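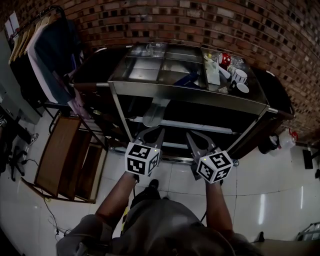 Le chariot en inox est de retour au café Brovel !

Bonne nouvelle pour ceux qui, comme moi, cherchaient depuis le mois de mai où poser leur tasse en partant : le chariot de débarrassage a repris sa place contre le mur de brique, côté arrondi, à deux pas de la poubelle noire. Je suis passée ce matin vers l'ouverture et il servait déjà. Un mug rouge à motif blanc, un gobelet en papier, une brique blanche et bleue couchée à côté... bref, la vie normale d'un café.

Pour ceux qui n'ont pas suivi, le chariot était parti en réparation à l'atelier Trostik, rue des Givness, avec une roulette qui partait de travers (et qui grinçait, mais alors, à vous faire renverser votre crème). Ça devait prendre 2 semaines, ça en a pris bien plus, le temps de recevoir la pièce. La facture s'élève à 200 euros, payés par la cagnotte du comptoir. Merci à tous ceux qui ont glissé leur monnaie dedans, moi la première !

C'est Abimbola Nwankwo qui tient la salle et qui a fixé le nouveau mode d'emploi. Les tasses et les verres vont dans le plateau du haut, celui à compartiments. L'étagère du bas, on n'y met pas de vaisselle. « Et par pitié, on vide son fond de café avant, je passe ma vie à éponger », m'a-t-elle dit en riant (à moitié). Les gobelets en papier, eux, devraient filer tout droit à la poubelle, mais je vous avoue que j'ai encore du mal à y penser.

Le chariot sera vidé trois fois par jour, la dernière fois juste avant la fermeture. Abimbola cherche aussi des mugs, les siens ayant une fâcheuse tendance à disparaître : si vous en avez qui dorment au fond d'un placard, même dépareillés, déposez-les au comptoir, ou à la librairie Wike, juste en face, qui veut bien les garder l'après-midi.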